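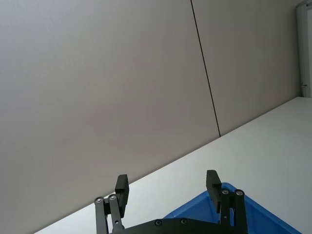 Re: [rooms] Table against the partition, panel joint, and the tub

From: Bríd Brophy
To: rooms list
Cc: Csaba Szűcs

Tadhg Hanrahan wrote:

> Three things before the order goes to Pintér in May.
>
> 1. The drawing still shows the table standing clear of the partition on
> all sides. My understanding was that we had agreed to push it up to the
> wall. Which is correct? If the table goes against the wall I need to
> change the floor marks and the sweeping note.
>
> 2. Vilmos wants a cover strip over the joint between the two panels. I
> have no strong view, but a strip is one more thing to keep clean and the
> Clanen profile we used in the corridor came unstuck in two places.
>
> 3. The tub. Gaétan asked for the deep one with straight sides, on the
> grounds that it holds more. Do we have a reason for staying with the
> present type? Please answer on the list so that it is written down
> somewhere.
>
> Tadhg

Replies in the same order.

1. Table position

The table goes against the partition. The drawing is out of date and I will reissue it. The top is 2,000 mm long and the finished height is 71 cm, both unchanged. Only the position moves. With the table clear of the wall, small parts went over the back edge and had to be fetched from the floor, and the table crept a little further out each week.

Pushing it up has one consequence, at the door end. The back edge of the top runs along the foot of the panels as far as the white door frame, and there is a small metal fitting part of the way down that frame. The corner of the table must not be able to touch the fitting or the frame when somebody leans on the top. I would put a felt pad on the corner and fix the two legs at that end with the floor brackets from the Stakimholm kit. The other two legs can stay on their levelling feet.

For the sweeping note: delete the line about going round the back, and add that the table is pulled out at the monthly clean. The brackets release with a quarter turn. No tools are needed, but the person doing it should lift the table at the end they are moving and leave the far end on the floor, otherwise the levelling feet unscrew.

2. Panel joint

I have gone back and forth on this with Vilmos. His argument is that an open joint collects dust and that the edge of the board will be damaged sooner or later. Mine is that the joint is thin, that a wipe along it with a damp cloth takes a few seconds, and that a glued strip gives two long edges to clean in place of one. Both panels are the same pale grey, and a strip would have to be matched to them. Pintér has white and a mid grey. Neither is close.

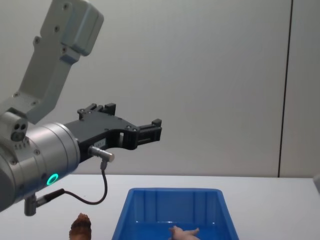 The joint also has a use that I would be sorry to lose. We set the stations out from it. The centre of the table is marked from the joint with a tape and everything else follows from that mark, so if the joint is covered by a strip we measure to the middle of the strip by eye and are wrong by a few millimetres each time. The blue bin on the white table is the obvious case: its place is given in the layout sheet as a distance from the joint and a distance from the back edge, and it is put back to those two figures after every clean. The white top has no pattern to line it up with.

My proposal is therefore no cover strip. Vilmos accepts this if we seal the board edges inside the joint with clear lacquer and look at them again after 36 weeks. I have agreed. The lacquer is the Femomach one in the paint cupboard, second shelf, the tin with the dented lid. One coat with the narrow brush, door propped open, leave overnight. Mask both faces first. The panels are matt and the lacquer dries glossy, so any that gets past the tape will show for good.

The gap must stay below 6 mm at every height. Measure at the top, at table height and at the floor, and write all three down. If the bottom reading is the widest, the floor fixing has moved and the panel should be reset before any lacquer goes on. If the top reading is the widest, check the head rail first. It was short of a screw when we put it up and I do not have a record of anyone adding it.
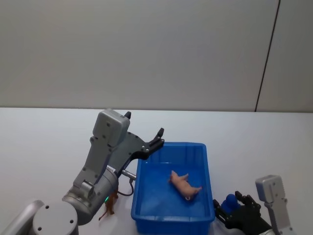
Csaba has the feeler gauges and would like them returned to the drawer marked "walls", where he looks for them.

3. The tub

Keep the present type. Gaétan is right that a straight-sided tub of the same footprint holds more, but we do not fill the tub to the rim at that station and the extra volume would not be used. Sloped inner walls have three practical advantages for us. Small items slide to the middle. A hand can go in and come out without scraping the knuckles on a vertical side. Washed tubs nest, so the spares take up one shelf.

The colour should stay blue as well. I tried a white one from the kitchen for an afternoon and put things down beside it twice. On a white table the rim needs to be easy to find without looking for it. If blue is out of stock, ask for red or green and tell the list. Please do not accept grey.

On deeper tubs generally: the height of the rim above the floor is the table height plus the tub height, and at 71 cm the table is already as high as the shorter members of the group want it. A deeper tub means a lower table, and a lower table means new legs. I have not priced legs and do not intend to unless somebody makes a case for it.

4. What I need from people

Tadhg: floor marks and sweeping note as in point 1. The old marks come off with white spirit. Do not scrape them.

Vilmos: confirm the wording on the lacquer and the recheck.

Gaétan: if you still want to try the straight-sided tub, borrow one and run it for a week before we order any. Put the date on it.

Csaba: is there a head rail screw in the box of spares? It is the short countersunk type. If not, I will add a packet to the Pintér order.

The order itself is now felt pads, masking tape and possibly the screws. The cover strip is struck out. I will send it at four o'clock tomorrow, so corrections before then, please.

Bríd

--
rooms mailing list
To leave the list, write to the list owner.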